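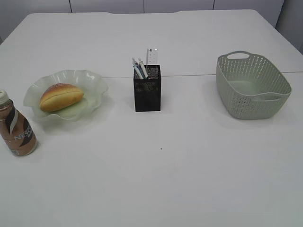

Farkine
Posted March 22, 2025 in Small Tidy Wins

I love a white table. I love it so much that I have one at home and another in the room where I do paperwork, and people keep telling me they must be a nightmare to keep nice. They really aren't! What they do is show you everything, and once you get used to that it's a help. A mesh pen holder, a bottle of Nescafé and a bread roll on a glass plate all look perfectly happy on a pale top, and five minutes later you can clear the lot and have a desk again. So here are my tips for a table that has to be a work surface and a lunch spot on the same day.

Crumbs first

Plates with a rim that flares up are wonderful for bread. I have a soft spot for the wavy, ruffled kind in pale green glass, and mine gets used far more at the desk than it ever did for company. A split roll drops crumbs out of the side every time you pick it up, and a flat saucer lets half of them go. Eat over the plate, put the roll back down on the plate, and carry the whole thing to the sink when you're done.

For the strays, use a dry cloth before a damp one. Always! A wet cloth turns crumbs into paste and pushes the paste along. I fold an old cotton napkin in four, sweep toward me, and catch everything in my other hand.

Seams between table sections

If your top is made from joined sections, the seam is where the trouble hides. Crumbs, sugar, eraser dust, all of it. Run a soft, dry toothbrush along the line once a week, then go over it with a barely damp cloth wrapped around a fingertip. Don't pour or spray cleaner onto a seam. Spray the cloth.

I used to scrape mine out with a butter knife and I have the scratch to prove it. A wooden toothpick does the job if something has really set in there.

Washing ruffled glass

Scalloped edges look fussy to wash and they're quick once you know how. Warm water, a drop of dish soap, and a soft bottle brush instead of a sponge, because the bristles get down into the dips. Rinse with the plate tilted and turn it as you go. If the glass has gone cloudy, soak it for 15 minutes in warm water with a good splash of white vinegar, then wash as usual (this lifts hard water film, but it won't fix real etching, sadly).

Dry it by hand. Water spots settle in the curves and you'll see every one of them.

The mesh pen holder

Oh, I could go on about these! Mesh is light, it goes with anything, and you can half see through it, so you know what has sunk to the bottom. The one drawback is dust, which sits in the tiny holes and turns a black one gray.

Tip everything out. Hold the holder over the trash can and brush it from the inside out with a dry paintbrush, the cheap flat sort. If it's still grubby, swish it in soapy water, shake hard, and stand it upside down on a towel until it's properly dry. I give mine 3 hours near an open window. Metal mesh that's put away damp can rust at the corners.

While it's empty, try every pen on scrap paper. I did this last May and threw out 14 of them, all dead, all of which I'd been politely putting back.

A square of felt in the bottom stops pen tips from poking through and cuts down on the rattle.

Drinks near paper

Buy the bottle with the screw cap. A cap you can twist back on between sips is worth more than any coaster, and I say that as someone who owns a lot of coasters. Keep the drink toward one end of the table and the papers toward the other, with the food or the pens in between.

Coffee drips on a white top come up easily if you get to them fast. For a ring that's had time to dry, lay a damp cloth over it for a few minutes, then wipe. Still there? A little baking soda on the wet cloth, very light pressure, and try it on a hidden spot first if your table has any shine to it.

Same order every evening

Food away, dry cloth, damp cloth, dry cloth again, pens back in the holder. Mine takes less time than the kettle does.

Next up on Small Tidy Wins: getting label glue off jars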